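## Folding Knitwear at Home: Project Report

Group: Sorcha Foley, Bradley Penrose

We compared two ways of folding sweaters for drawer storage. Four people took part, and each folded the same eight garments on a bed. 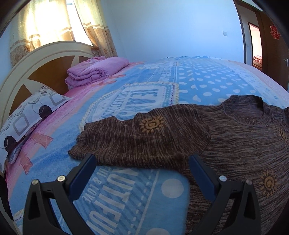
The first step was the same in both methods: lay the sweater flat and bring the sleeves in across the body. Method A then folds it in half twice. Method B rolls it from the hem up.

Bradley kept the times in a spreadsheet. Method A took 219 seconds for the full set on the first try. Rolling was slower, and the thick knits came undone in the drawer. We did not test hangers.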